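# Collecting at Plemside - gallery

On this page we show a little of our work at Plemside, where we gather examples for the Obi learning system. A person holds the gripper in the hand and does a small task, and the recording becomes one example. Our goal is 4000 examples by the end of November. In the morning session we saved 373 of them, and 63 were later removed by the checking program. 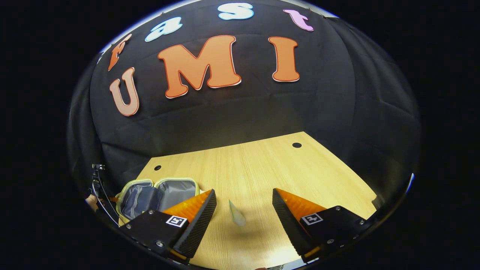 Is the number of removed ones normal? In Bronitz we lose fewer, but our tasks are also much shorter - mostly one grasp and finished.

For us it is normal, yes. The most usual fault is a movement that is too fast, and then the position of the fingers is not certain. The square markers on both fingers must stay readable from start to end. For the table above we keep the fingers open at the beginning of an example, with the small white object in the gap between the pads.

The next one has a cream-coloured case with a zipper, held by its handle or strap between the orange pads. Soft things need more examples than hard ones, so each case task is recorded in 2 versions, slow and normal.

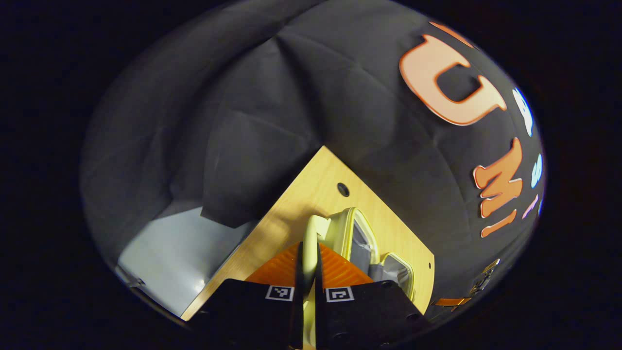
Prellau would like to have the slow versions also for the bags, and asks if the file names can stay the same as last year.

They can stay the same. The list of tasks for the bags will be added to this page when it is ready.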